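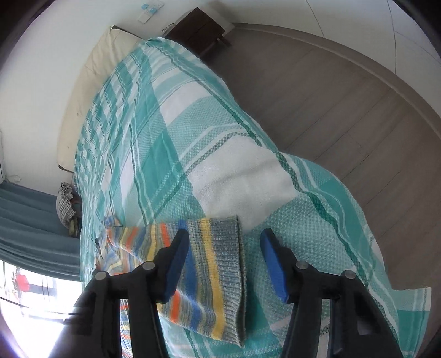

Stripes on plaid, Friday, before the coffee.

Football > Lower leagues > Brarkitz Town > Threads

3 min read

Right. Brarkitz Town drew 0-0 at home to Drelia last night and I've been asked by two separate people at work how it was. A thread, so I only have to say it once.

Attendance was 864. The ground holds 4,000, so you can have a terrace step to yourself and a second one for your bag. I still ended up directly behind a man with a golf umbrella.

It wasn't raining.

Team news first. Dai has gone to three at the back again, having told the local paper in August that three at the back was "for teams with three good defenders". I've been through the squad list and we haven't signed anyone.

Iko started up front on his own. I like Iko. He runs after everything, including one ball that had gone out for a throw and was by then in the hands of a child.

First half: Drelia had a corner. We had a corner. Their left back changed his boots. That's the highlights package, they can have it for free.

There was a shot at one point from our number 16, a lad on loan whose name the announcer has now pronounced four different ways in four home games. It went over the stand. Biggest cheer of the night until the tannoy read out a Vauxhall with its lights on.

Half time. Pie. The pie has gone up again, and down in the sense of filling. I had gravy to the wrist by the time they came back out.

Second half was better, in that there was less of it left.

Now the serious bit. Ximeng Yuan was superb. Two proper saves, one low to her left which I'd have given as a goal before she'd even moved, and a punch under the bar when four of them were standing on her. If you weren't there, and you weren't, she's the only reason we've got a point.

(Yes, I've gone on about her before. I'll be going on about her until somebody bigger buys her, and then I'll go on about that.)

The keeper has now played 100 games for the club. They marked it with a bouquet before kick-off and then there was nowhere to put it, so it spent the match in the back of the net. Not the worst view in the place. Nothing came near it.

Dai afterwards: "We controlled long periods." I was there for the long periods. I'd say they were long.

He also said Iko is "getting closer". Closer to what was left open. Iko went off with ten minutes to go and got a lovely hand, partly for effort and partly for people needing to clap to get the feeling back.

A word on the switch to evening kick-offs in November. Whoever thought of it owns a warmer coat than I do. The last bus goes eight minutes after full time and stoppage time was seven. I saw the end of that game over my shoulder, at a jog.

We're tenth. We were tenth before. Drelia are eleventh and looked delighted about it.

Away next, two hours each way, coach leaves at half seven in the morning. I've already paid.

Someone's replied asking if I enjoyed it. I've told you about the pie.

More from this author
- Ranking every away end by how wet my feet got
- Dai's substitutions, a thread in real time
- The new third kit and who it's for
- Iko has scored (pre-season, but still)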